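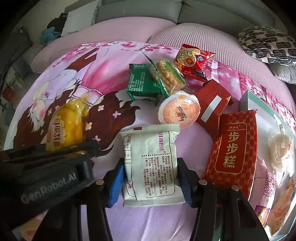 Wullitz Packing, Laditz site. Safety check of the hand-held gripper station, form 1537. The check covers the staff who moved from the hand-sorting line in December, when the Isov sorting cell took over most of that line, and who now do gripper work for part of each shift. They pick up and set down packaged goods with the tool in place of the bare hand. Item 2 matters most with small goods such as the white snack packet between the blue pads, where the fingers come nearly together and the crimped edge of the wrapper can catch.

Date of check: Feb 25, 2019
Area: soft-surface station (bed and sofa)
Result: passed with comments

1. Tool body and screws
OK. Screws by the fingers checked by hand with the tool off. Operators asked who tightens them if one works loose. Answer for now: the shift lead, not the operator.

2. Pinch points
OK with comment. Both hands stay behind the fingers while the jaws move. On the old line people straightened a packet with the free hand without thinking, and the habit has carried over. Remind at shift start.

3. Weight and wrist strain
Needs action. Two operators reported sore wrists by the end of a turn. The limit is now 64 picks, then a change of task. The Kravchuk plan asked for around 1000 picks per shift from the station as a whole. It was written before anyone had worked a full shift on it and should be revised.

4. Posture
Needs action. The bed is low and people bend from the waist. Supply a stool or a kneeling pad. Operators may choose which.

5. Goods on the surface
OK. Remove any torn or leaking packet. Goods used at the station are not eaten and do not go back to stock. 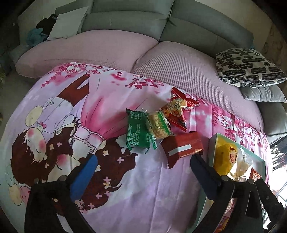 Item 5: jaws open, snacks on the bedspread, gift box to the right.

6. Boxes and trays
OK with comment. Reach into an open box from the top. Going in from the side pushes the box along the cover and the operator follows it with the shoulder.

7. Floor and walkway
OK. No loose cables where people stand.

8. Training
Partly done. All operators have had the first session. The second, on reporting faults, is still open for the evening shift.

9. Job changes
Comment only. Several people said the work is quieter than the line but harder to judge, as there is no belt to set the pace. They want to know if the 3 posts at this station are permanent. Passed to the site office, reply to be posted on the board.

Open items: 3, 4, 8. Recheck when the stool or pad has been delivered.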